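We use cookies to remember your preferences. Accept | Manage settings

Share this page | 14 shares | 3 comments

Call for Participants: Wunderlich Evening Choir, Fall Season

25 July 2021

Do you hum while you do the dishes? Did you sing in school and always mean to get back to it? Then please read on, because the Wunderlich Evening Choir in Bresen is looking for new voices, and we would dearly love to hear from you.

We are a mixed choir of all ages who meet once a week at the Guten Hall, a short walk from the river. Our rehearsals run for 2 hours with a tea break in the middle (the break does have a way of growing, especially when someone has baked). You don't need to read music. Plenty of us learn by ear, and our director, Lilla Dobos, will happily sing a line over and over until it sticks.

This season we're working toward a winter program of folk songs and lullabies, along with a new piece that Lilla started writing in June. Altos, we have room for you! Tenors and basses, we have even more room, and the two gentlemen who now hold up the bottom line would be very glad of the company.
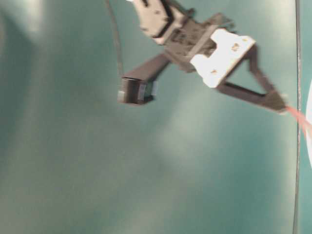
Gripper against a teal-green background.

There is no audition as such. Come along to a first rehearsal, sit wherever you like, and stay for a short chat afterward so we can find the part that suits your voice. If you'd like to listen for a week or two before joining in, that's fine too – several of our most faithful singers began that way.

Membership is free for the first 10 weeks. After that we ask for a small contribution toward the hall and the sheet music, and if money is tight, have a quiet word with Ildikó Dudás, who looks after new members. She can also help with rides home, as the last bus leaves rather early.

To sign up, write to Ildikó at the Guten Hall, Room 203, or leave your name at the Plivetti bookstore on the square. Please tell us a little about yourself and any songs you love. We do enjoy those letters!

Contact | © Wunderlich Evening Choir | Back to top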